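Forum > Perception > Cloth

My segmenter from Dukinero finds red cloth held taut, then sulks when the same sort of cloth is folded on a table. Threshold or training?

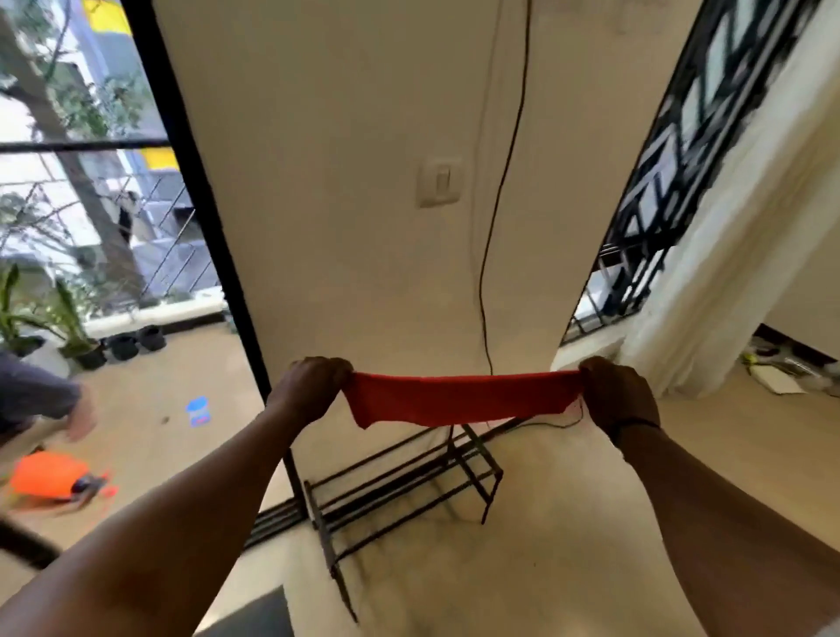
Snædís Bjarnason
Training. You've fed it 1167 stretched ones, I'd bet. Label some folded.

Jad Atallah
Have you tried restarting it?

Raed Salameh
Check the hue band first. Red on orange-brown varnish

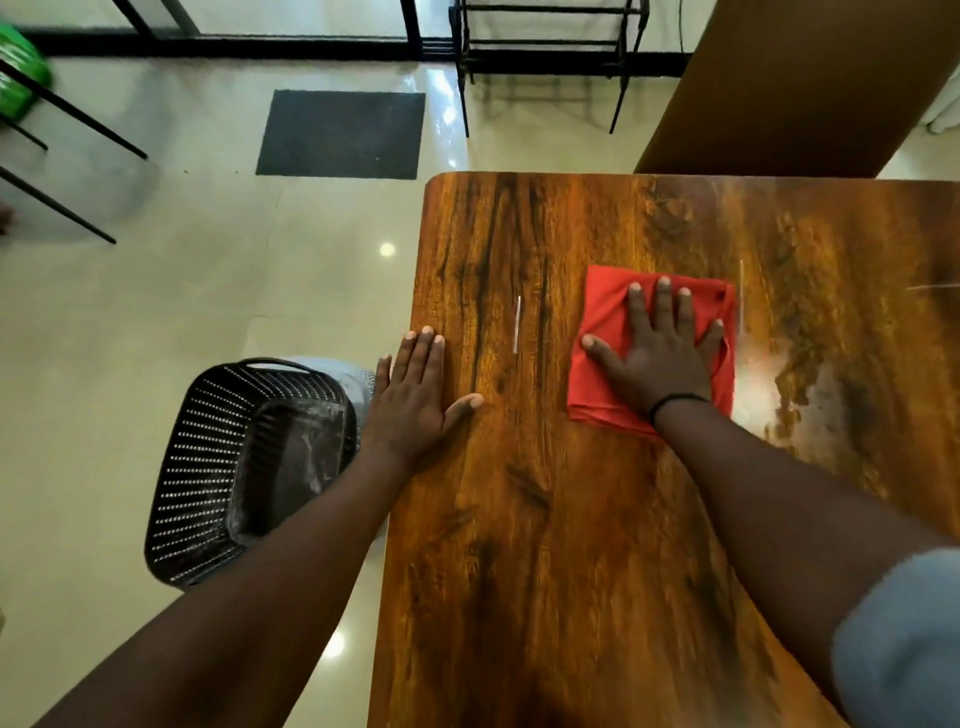

is a rotten pairing, and lamp glare finishes it off. I narrowed mine by 12.

Print | E-mail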